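Kleine Flaschen, weißer Tisch
Galerie von Rupert Hubmann, Valomholm

Liebe Besucherinnen und Besucher, schön, dass Sie hereinschauen! Wer meine Seite schon länger kennt, der weiß, dass ich ein Herz für die kleinen Dinge habe, also für Dosen, Tiegel, Schraubdeckel und ganz besonders für kleine Flaschen, die man nach Gebrauch gewöhnlich ohne einen zweiten Blick in die Tonne wirft. Rund 40 davon stehen bei mir daheim im Regal, nach Deckelfarbe geordnet (meine Schwester würde sie lieber nach Größe sortieren, aber es ist ja mein Regal). Im Januar kommen sie alle herunter, werden abgestaubt und wieder eingeräumt, und dabei trinke ich mehr Kaffee, als mir guttut.

Grüne Deckel mag ich am liebsten. Ein kräftiges Dunkelgrün neben einem weißen Etikett, das hat für mich immer etwas von alter Apotheke, auch wenn die Flasche bloß aus Kunststoff ist.

Fläschchen, liegend
Ganz hinten an der Wand, der dunkelgrüne Deckel zeigt nach links. Die Wände ringsum sind hellgrau mit einem Hauch Lavendel, den ich mir gut als Anstrich für mein Regalzimmer vorstellen könnte! Und die weiße Platte mit ihren grauen Schrammen und dunklen Pünktchen gefällt mir auch, denn ein Tisch darf ruhig aussehen, als würde daran gearbeitet.

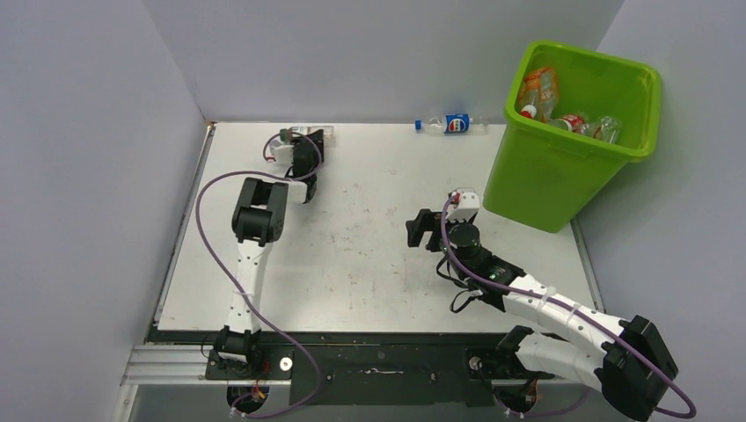
Gästebuch
Grüße, Fragen und Hinweise auf schöne Deckel lese ich sonntags nach dem Frühstück und antworte meist noch am selben Vormittag. Wer ein Fläschchen abzugeben hat, bitte vorher kurz schreiben, das Regal ist ziemlich voll.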